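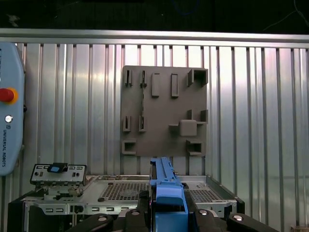
5.2 Changing the hard drive

Work through the steps in their order. Switch off the computer and pull out the mains lead before you open the case.

1. Lay the computer on its side and take away the cover.

2. Find the drive in its blue caddy. Hold the caddy at both sides and do not press on the label.

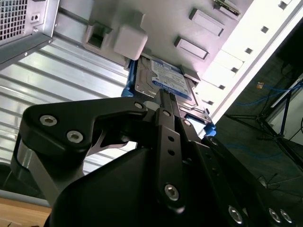

Fig. 6: Drive in its blue caddy.

3. Free the cables. The power connectors are marked HDD P5 and HDD P6. Pull at the connector body, never at the wires. The blue data cable is separate from them.
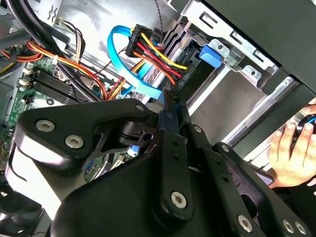
4. Press the blue tab of the drive bay and slide the caddy out. Keep the screws, if your model has them, in the Skosska tray.

CAUTION: Touch bare metal of the case before you handle any part.

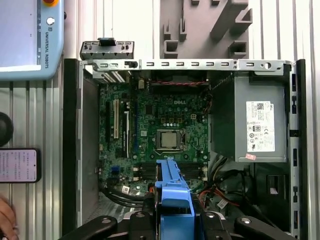
5. Refitting is the same work in the other direction. Lower the blue bracket slowly and keep it level. Take care above the memory slots, as the bracket can pass over them and their white latches break easily. Close the cover only after both cables are seated.

Text: Qianru Xiong, revised 2025-08-19

Related items
Opening the case
Memory modules: fitting and removing
Bodnár cable ties, pack of 196
Lomville spare parts list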